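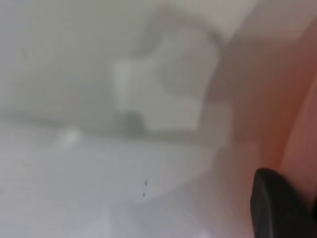 Plate cell, January, started 8:40 in the morning

Second day back on the Grurkari cell and the wrist camera is still the thing eating my time. The close view is mush. Table, wall, plate, all of it soft, and the only edge I'd trust is the top of the black finger down in the right corner. Oh, and two dark specks on the table, which I'm choosing to read as good news (if I can pick out specks that size, the sensor isn't dead!).

What I tried before lunch: wiped the lens cover with the dry cloth, then again with the Jovivov wipes, then backed the focus ring off and brought it in again a hair at a time. Focus was set for 520 mm. Gheorghița thinks we should be at 320 now that we grip so near the wall, and I think she's right, but the ring has that dab of thread lock on it and I didn't want to force it without asking Spyros first. Left him a note on the bench.

Plates

Seven in the row, on edge, pink in front, then blue, cream, blue, purple, cream, and the dark navy-purple one at the back up by the wall. I like starting with the pink because the side camera picks it out so easily against the white table. The right hand takes it by the edge with a finger against the face, the left comes in from the side.
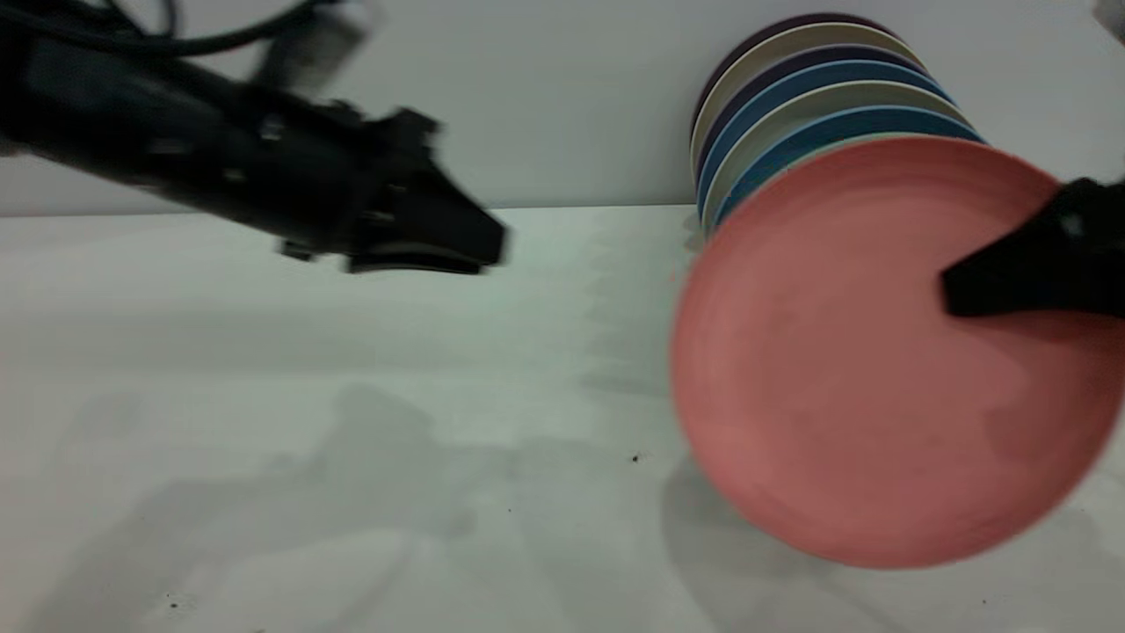 The left arm is on the fast profile for that approach and it's too fast, so I'm dropping it for tomorrow. Cables up over the forearm need another look too. I'd like one more tie near the shoulder, with enough slack left that the wrist can go all the way round. Last time I tied them I was stingy and we had to cut the lot off again.

Finger pads: Gheorghița has 5 spares in the Dimitriou box, second drawer. Don't take from the Burnine bag, those are the old thickness and the grip numbers go funny.

Table wants a wipe as well, still a few specks on it.

To do

Ask Spyros about the thread lock
Refocus wrist camera at 320, save a before and after
Slow profile on left arm, then 5 dry runs with just the pink plate
Cable tie, shoulder end
Order more wipes

Stopped at 4:15. Both arms parked, air off.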